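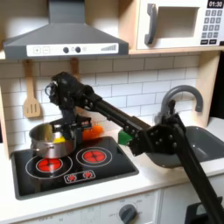 Glenys Ashby asked whether the gripper stops short in simulation too, or only on the real arm, and I should have said so in the first version of my post. Only on the real arm. In sim the same policy goes down to the pot every time.

Setup: a small arm at a toy kitchen, policy outputs joint targets, action chunks of 33 steps. On the real arm it gets over the pot, hovers, and then drifts back up. I trained 3000 more steps and it made no difference. The training set is 121 demos. What should I look at first?
Tuấn Kiều

Plot commanded against measured joint positions for the shoulder and elbow. If the measured line sits below or behind the command when the arm is stretched out, the position loop is too soft and gravity is winning. Your policy then sees a state that isn't in the demos and replans from there. Raise P a little on those two joints, or add gravity compensation if your driver has it.

Also check what you recorded as the action. If you saved the follower's measured positions instead of the leader's commands, the policy learned targets with the sag already in them.
Khoa Trương

Had the same hover. For me it was the chunk length. I execute 13 steps and then replan, and it goes down now. Didn't change the gains.
Desmond Bellamy

Try a smaller learning rate maybe? Or more demos.
Ngọc Tiêu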